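How to Wash Wool Knits at Home (and What You Can Skip)

By Sunita Calloway
Updated February 2, 2025

Most advice on washing wool comes from people selling something to wash it with. I've read the back of a lot of bottles. I've also ruined a sweater or two, so I'm not going to tell you wool can't be hurt. It can. But the list of things that hurt it is shorter than the laundry aisle would like you to think.

This page covers sweaters, hats, scarves, mittens and other everyday knits. It doesn't cover tailored coats, anything with a lining or cardboard inside, or Grandma's christening shawl. Take those to somebody who is insured.

Does it need washing at all?

Probably less often than you wash it. Wool worn over a shirt can go for weeks. Hang it over a chair by an open window overnight and smell it in the morning. If it smells fine, put it away. If there's one spot of soup on the front, deal with the spot: cool water, a drop of dish soap, a clean rag pressed on and lifted off. Don't scrub.

I don't believe in the sprays that claim to "refresh" wool. I tried one for most of a winter, and the sweater smelled like the spray on top of whatever it had smelled like before.

Read the label, then think about it

"Dry clean only" on a plain knit is often the maker being careful. If they tell you to dry clean and it goes wrong, that's the dry cleaner's problem. I have hand washed plenty of plain sweaters with that label. I've also lost one, a loose mohair thing that came out a different shape, and I had no one to complain to. So it's your call and your risk.

"Superwash" means the yarn has been treated so it doesn't felt easily. It still stretches when wet, sometimes a lot, and the label won't mention that.

If there's no label, treat it as untreated wool. A lot of soft, fuzzy things sold as wool are acrylic or a blend, and you can't always tell by touch, whatever people say. Hand washing is safe for both.

Test the color first

Wet a corner of a white cloth, press it against an inside seam, and hold it there while you count to 30. Look at the cloth. If color came off, wash the piece by itself in cool water, do it quickly, and don't leave it to soak.

Reds and dark blues are the usual trouble. Be extra careful where there's a name or a logo in white on a strong color. The pale part will pick up dye from its own background if you leave the thing wadded up wet in a sink.

About vinegar: every laundry page says it "sets" the dye. I've run this test on the same pair of red mittens with vinegar and without it, and got the same pink cloth both times. Use it if you like the smell. Salt didn't help either.

What to wash with

You need a mild soap with no enzymes in it. Check the back for "protease," which is made to break down protein stains. Wool is protein. One wash won't dissolve your sweater, but I see no reason to feed it to the stuff every month.

Beyond that I can't find much difference. I used Wadance wool wash for a year, the no-rinse kind, and it worked. Then I used cheap baby shampoo for a year and that worked too. Hertta Kauppinen, who taught the mending class I took in Plekamden, uses whatever shampoo is in the shower, and her sweaters look better than mine. The no-rinse part is a real convenience if you hate rinsing. Whether it leaves the wool "nourished" I leave to the people who wrote the bottle.

Skip fabric softener. It coats the fibers, and they dry slower. Skip bleach too, completely. Chlorine bleach really does destroy wool, so on that one the scary label is right.

The wash

1. Turn the piece inside out. Close the zippers and take off any pins.

2. Fill a sink or a tub with cool or barely warm water. If it feels like a bath you'd want to get into, it's too hot. The exact number doesn't matter much – the change does. Going from warm wash water to an icy rinse is a good way to get felt.

3. Add the soap and swish it around before the wool goes in. A teaspoon is enough for one sweater. The cap on most bottles is a good deal bigger than you need, and I'll let you guess why.

4. Push the wool under and let it fill up with water. Squeeze it gently a few times, then leave it alone for ten minutes. Skip this wait if your color test came out badly.

5. Lift it out with both hands underneath. Wet wool is heavy. I once put a 300 gram vest on the kitchen scale after squeezing it and it read 565, and that was with most of the water already gone. Pick it up by the shoulders and all that weight pulls on the shoulders.

6. Drain, refill with water at the same temperature, and squeeze through again. Repeat until the water looks clear. If you used a no-rinse wash, you can stop after the first drain, though I usually rinse once anyway out of distrust.

What about the machine?

If your machine has a real wool cycle, it's fine for superwash and for most sturdy knits. A real one rocks the drum slowly and keeps the water cool. Some only use the wool symbol for a shorter version of the delicate cycle. Mine is an older Gekau, and its "wool" setting finishes at 1000 rpm unless you turn the spin down yourself, which took me a while to find in the manual.

Use a mesh bag, don't pack the drum full, and try it on something you don't love first. Don't start with the good cardigan.

A spin by itself, on the other hand, does very little harm in my experience. What felts wool is rubbing, together with heat and soap. Being pressed flat against the side of a drum for a minute or so isn't rubbing. I spin hand washed sweaters on low all the time. People get upset when I say this. Try it with a hat.

Drying

Don't wring. Lay the piece on a dry towel, roll the two up together, and kneel on the roll. Unroll it, move the wool to a second towel and pat it back into shape. If you wrote down the measurements before you washed it, now's the time to use them. If you didn't, put a similar sweater next to it and go by that.

Turn it over after a day. Keep it away from the radiator and out of strong sun. A flat mesh rack helps with thick things, but I wouldn't pay much for one. An old window screen on top of the bathtub does the job. I gave in and bought the Georgiev rack with the folding legs last September, and it's good, and so was the screen.

Hats and knitted bags dry better with something inside. A balloon blown up to the right size is fine for a hat. For a bag I use a crumpled towel and swap it when it gets damp. Don't pull a wet hat over a bowl that's too wide for it unless you wanted a bigger hat.

If it has already shrunk

You'll find recipes for this everywhere, mostly with hair conditioner. Soak it in lukewarm water with a spoonful of conditioner for half an hour, squeeze it out, and stretch it slowly by hand while it's damp. I've gained back a little length this way on sweaters that had pulled in but hadn't felted. If you can still see the stitches clearly, it's worth an evening.

If you can't see the stitches, it's felt now and it will stay felt. Conditioner won't change that, and neither will the version with glycerin. Cut it up for potholders.

Pilling

Pills come from wear, mostly under the arms and where a bag strap rubs. Washing doesn't cause much of it and won't cure it. Lay the knit flat and go over it with a fabric comb or a battery shaver, lightly. The shaver is faster and will happily eat a hole in a thin elbow. Cheap soft yarns pill worse than coarse ones, so the sweater that felt nicest in the store is often the one that looks worst by spring.

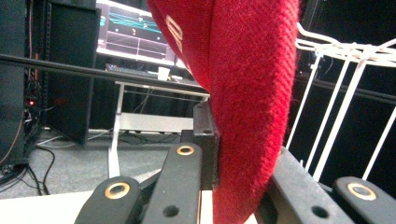 Red knit with white lettering: test the color before it goes in the sink.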